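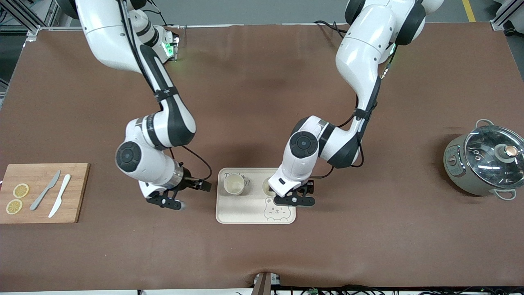 Trarnine opened its mussel farm to visitors in August, and 13 of us climbed into a boat built for fewer. Benedek Medve, who runs the place, handed out life vests and a speech on nitrogen. The farm is 78 ropes hanging off a line of buoys, so from the surface you mostly admire buoys.

He hauled one rope up. The mussels were small, the water here being barely salty, and he was touchy about it. They go to chicken feed anyway, and the chickens haven't complained.

Mal-soon Jeon asked about ice. Last winter it took eight ropes, and the insurer took seven weeks to reply. The kelp trial next door was described as "promising" and we were not rowed over to it. Lunch back on the pier was herring, from somewhere else.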